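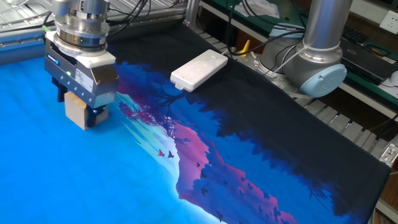 Count the failures before you count the demos

November 20, 2018

A method for picking up blocks is reported to work 182 times out of 200. I have read that kind of sentence often enough to stop at it, and I think the people who write it should stop at it too. My complaint is with what gets left out. I want to know about the other 18.

Our group at Konenstead has spent this autumn on a plain task. An arm holds a small wooden block over a printed mat and has to put it down where it was told to. The mat has a blue sky, pink and navy trees and a good many birds on it. A picture that busy is hard on a vision system, and a plain grey table would have given us a better number. We would have learned less from it.

Lụa Tạ ran the trials and kept a written note for each one that went wrong. Of the 18 failures, 5 were the camera's fault: the system took a dark patch of print for a shadow and placed the block short. The rest were grip failures. The block turned slightly between the fingers on the way over and landed on the wrong part of the picture. Those two problems need different people to fix them, and a single success rate hides that completely.

I have heard the case against this. Notes take time, and a reviewer will compare your figure with the one in the next paper whatever you write underneath it. When we compared our results with the Bela method, the first question from the floor was which one scored higher. Fair enough. But the Bela trials used a blank surface and ours did not, so the comparison told the room very little.

Some will say the answer is more trials. We could run 1,000 – the arm does not get tired – and the error bars would shrink nicely. We would still be unable to say why the block slipped, unless somebody had looked at each slip and written it down.

What I would like to see is a short table in every grasping paper, giving each failure a cause, with "don't know" allowed as an entry. The Pullmont workshop asked for one this year as an optional extra. I would make it compulsory. It fits on half a page, and I would give up most of the related work section to make room for it.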